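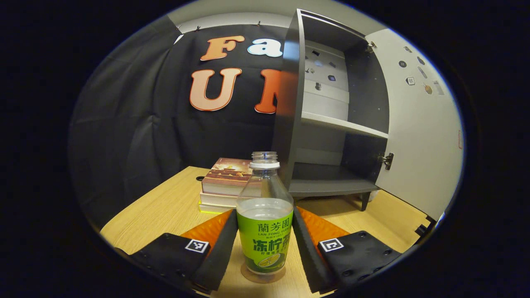 Is the Drollcombe book fair worth the trip if you're only looking for cheap secondhand paperbacks?

Go for the back hall, which is all paperbacks and priced to move, and skip the dealers up front unless you like looking at things you can't afford.

Trips > Fairs > Drollcombe

September, by Amedeo Marras
Last updated: September, evening

I'd been meaning to get to Drollcombe for years and kept finding something else to do that weekend. This time I packed two tote bags and a sandwich and got there a little after 9 in the morning, when the line was already down the steps (and cheerful, I have to say -- people were swapping want lists before the doors opened!). Admission was 4 dollars, cash only, and they stamp your hand with a little blue owl that is still on mine as I write this.

The front room is where the serious dealers set up. Garkov had the big corner spot again, with glass cases and those lamps that make every binding look like a museum piece. I asked to see an atlas and the man at the counter handed it right over and let me turn the pages, so points for that. It was 385 dollars. I turned the pages very carefully and handed it back. He also had a box of loose county maps that I could have afforded, but somebody was already elbow deep in it and clearly not leaving.

Then you go through a narrow hallway that smells like floor wax and you're in the back hall, and that's where I spent most of my day. Long tables, banana boxes underneath, hardly any signs. Gentile had the best cookbooks I've seen in one place, including a whole run of spiral-bound church ones with the margins written in. I bought a pickle book for 3 dollars just for the note next to the dilled beans: "Frank says no." I would have bought more of those, but they get heavy fast and I had a bus to think of.

Around one o'clock I ran out of steam and found the reading room, which is really just a side room with tables where you can sit down with whatever you've bought. No food allowed in there, but drinks are fine, and it's a nice place to be. One table had a lovely little still life on it -- three books lying flat in a stack, the top one in shiny browns and ambers, and in front of them a clear bottle of LAN FONG YUEN iced lemon tea on a light wood tabletop. The label is bright green with a lemon slice down near the bottom and 凍檸茶 across the middle in big characters. It had no cap on and held liquid in about the bottom third, a pale cloudy tea. That sold me completely. Books and lemon tea! I'd been walking around on one cup of gas station coffee since six.

So off I went to the Girkero snack counter by the coat check. They had lemon tea too, a homemade one in a paper cup, sharp and not very sweet, and I had two of them. The cheese pastries had sold out before noon, so eat early or bring a sandwich like I did (turkey, a bit squashed, eaten on the front steps in the sun).

The afternoon was slower. Prices in the back hall drop at three, and this is when the banana boxes get pulled out from under the tables and everybody is on their knees. I came up with a bird guide, two mysteries I may already own, and a history of lighthouses with over 200 photographs, according to the jacket. The whole haul came to 23 dollars, tote bag strap repair not included.

A few practical things. The bus stop is right across the street, number 16, and the last one back leaves at 5:40. Parking behind the building filled up early and people were circling. Bring small bills, and wear something you don't mind kneeling in. The coat check will hold your bags for free, and the woman working it will ask what you found, so have something good to show her.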